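Subject: Re: [inskip-softball] June doubleheader and field rental

The Casotent people have confirmed both games at Tenthorpe Field. First pitch is 5:30 on Monday.

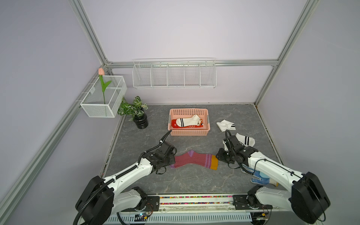

FIELD RENTAL

> Does the $200 cover the lights, or is that extra?
> Niststead told us last season it was extra.

Lights are included until 10. After that it's $30 per half hour. We paid $100 down and owe the rest at the gate. 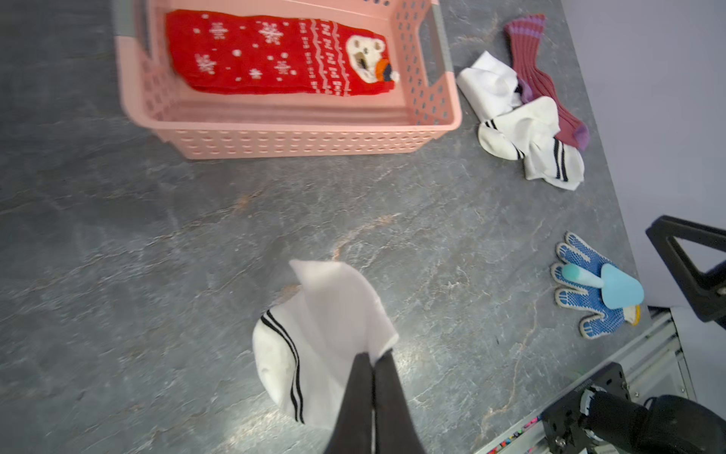 Socks in and beside the pink basket

Niststead is bringing a full roster, so please reply by noon if you can't play. We have nine for the first game and need two more for the second.

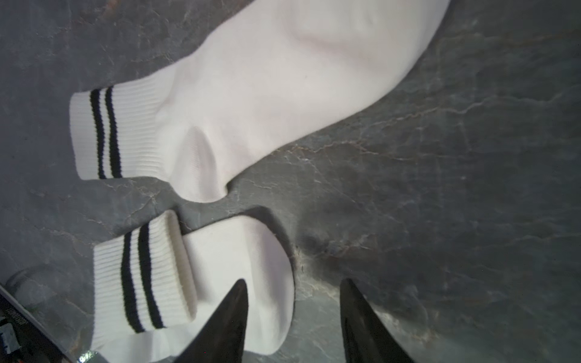

Batting order will go out once I have the replies. Same run rule as before, five innings minimum.
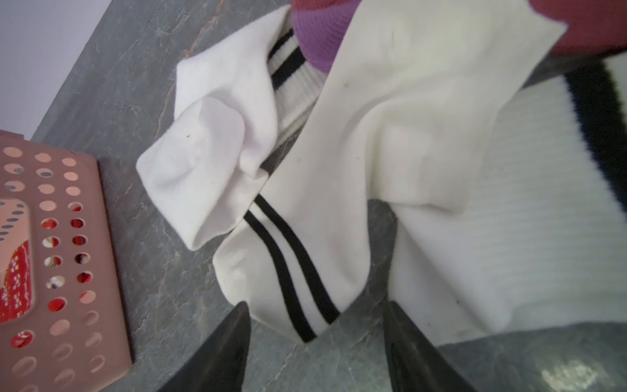
Inskip Softball List, Vol. 30, Issue 6

Parking is behind the left field fence. The front lot is closed for paving.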